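Getting a bottom sheet to lie flat is mostly patience, and a cup of tea helps too! Start at the wall side, tuck that edge well under, then smooth towards yourself with a flat palm.

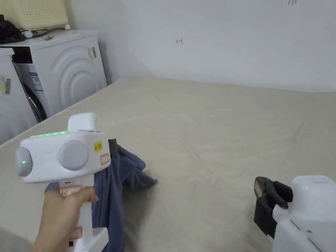 Morfudd Gronow: I do the far corners first, always have.

Pull gently at the foot end next (no tugging, it only puckers) and leave the pillows till last. 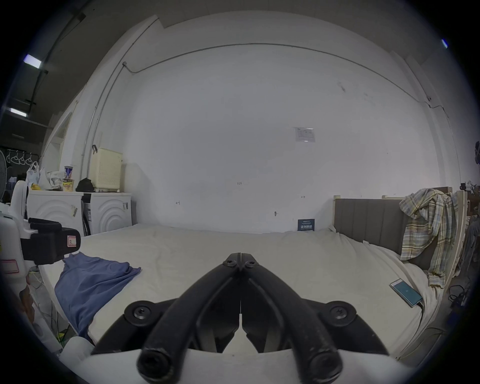 Jeferson Bragança: Does this work with flannel? Mine creeps up by September.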